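### 4.2 Lending Terms for Audio Editions

Publishers in the sample priced audio titles for libraries under either a term license or a per-loan fee. The Tostdale branch network held term licenses only, and each license lapsed after two years regardless of use. Titles with low circulation in the first year were seldom renewed, so the backlist shrank even as spending on new releases rose.

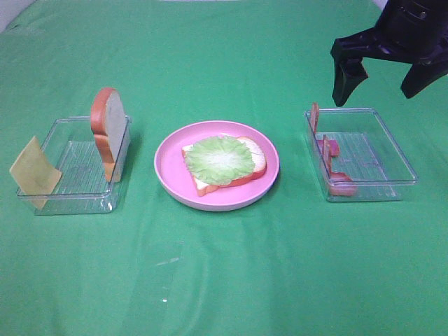

*Figure 5. Work surface with a round pink plate between two clear plastic trays.*

Pillay objects that lapsed titles are a poor measure of backlist loss, as many return to the catalog under a later bundle. Her point holds for the larger houses. Ntuli, which sells single titles only, offered no bundle in the period studied, and its lapsed titles stayed out of the catalog.

Per-loan fees shift the cost to the point of use. At Cutby, a monthly cap of 40 loans per title kept spending within budget but moved demand into the following month. Holds placed in May were often filled after the reader had bought a copy or dropped the request.

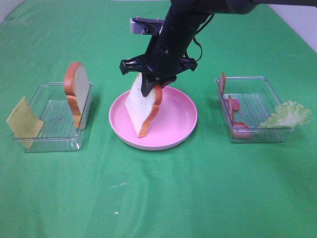 The cap also affects how sales are attributed. A purchase made while a hold is open is recorded by the publisher as an ordinary retail sale, and the library system logs only a canceled request. Matching the two records requires reader consent, which the Pridstead survey obtained for adult accounts alone.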